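Thursday, handheld gripper comparison, day 2

Carried on from the bench notes Enikő left. Purpose is to decide which finger set goes on the Wiltholm pair before the December recordings. Candidates are the stock fingers and the Dobos curved pads. Controller side is unchanged (Zenddale logger, same build as last time).

Setup

Desk by the wall, seated operator, head camera looking down. Marker cubes on both grippers, one each. Spare pair left on the desk edge with their own marker blocks fitted. Did not re-run the extrinsics, only checked the reprojection against the old board – looked the same as before, so left it.

Logger started 10:40. First two takes thrown away, clock offset between left and right was drifting. Restarting the hub fixed it. Cause not known.

Soft object trials

White plush toy, left hand only, right hand held ready in the air. Pick from the front edge of the desk, hold, put back. Grip on the soft toy is easy with either finger set, the question is whether the cube stays readable while the wrist is turned in towards the desk.

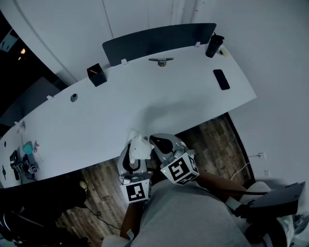
Results

Stock fingers: 10 picks, 10 held. Cube lost briefly in two of them, both when the forearm came across on the way back.
Dobos pads: 10 picks, 8 held. Both drops were at the tip, toy squeezed out sideways as the pads closed. Tracking slightly better, presumably from the steeper wrist angle the pads force on you.
Longest continuous track was 477 frames, stock fingers, no gaps.

Trigger feel is worse with the Dobos pads. There is a dead zone at the start of travel and the aperture reading jumps when it ends. Plotted it against the log and the jump is in the raw encoder values, so it is mechanical. Roughly 2 mm at the tip. Enikő Szalai saw the same on the Damumora unit and cured it with a shim under the linkage pin. Have not tried that yet.

Other points

Head camera exposure still on auto. The white desk pulls it down and the black fingers lose detail. Lock it next time.
Right cube needs reprinting if we keep the larger marker size. Corner detection is noisier than on the left.
Battery on the right gripper not logged. Add to sheet.

To do

Shim the Dobos pads and repeat the same 10 picks.
Swap hands, same object.
Rigid object set after that – ask Enikő which blocks she used.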